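The Table at Tirndale

Minttu Koskela had been told the table would arrive in May. It arrived on the sixteenth of August, by which time she had learned to eat soup standing up and had come to think of it as a skill.

The catalog called the model the Brikel and the color Zornden White, which sounded like a minor duke. It cost 954, delivery extra. She had ordered it after her sister Partanen — everyone in the family went by the married name once there was one — said that a woman of her age ought to own a surface.

"I have surfaces," Minttu had said.

"You have the ironing board."

Now the ironing board was back in the closet, sulking, and the table had the room. It was very wide and very pale. She had measured for it, but measuring is done on the floor with a tape, and the floor had not warned her how much of it there would be once it was up at the height of her waist.

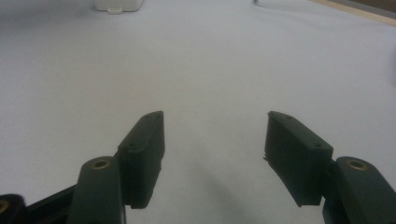

The Brikel, in Zornden White.

She walked around it with her coffee. She did not put the coffee down. There was a leaflet about rings, in 17 languages, and she had read the English and then the Finnish to see if it was any kinder. It was not.

By evening she had made some rules. No newspapers, on account of the ink. No tomatoes. Letters could be opened over it but not left on it. Her sister phoned and asked how it looked.

"Large," said Minttu.

"And what have you got on it?"

"I'm letting it settle."

There was a pause, in which she could hear her sister chewing something at a table of her own, an old brown one with a burn at one end from the year of the fondue.

"You're eating in the kitchen, aren't you," said Partanen. "Standing up."

Minttu looked at the bowl in her hand. "It's only soup," she said.

She hung up and went back in to look. In the softer light the white had gone a little blue-gray low down and stayed warmer near the top, and she felt she ought to whisper. She had once paid 2 euros to stand in a chapel in Tirndale that had done less for her. She pulled out the chair, sat, and laid both forearms flat on the thing, sleeves and all. It was just a table. It did not seem to mind her elbows.

Then she got up and fetched the soup.
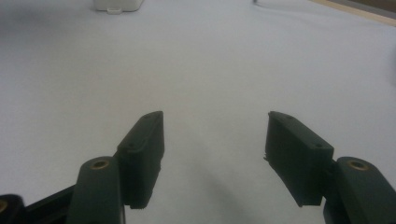 More from the same author

The Ironing Board Returns
A Minor Duke
150 Ways to Refuse a Casserole
The Year of the Fondue

Contact | Submissions | Copyright Tirndale Stories | Back to top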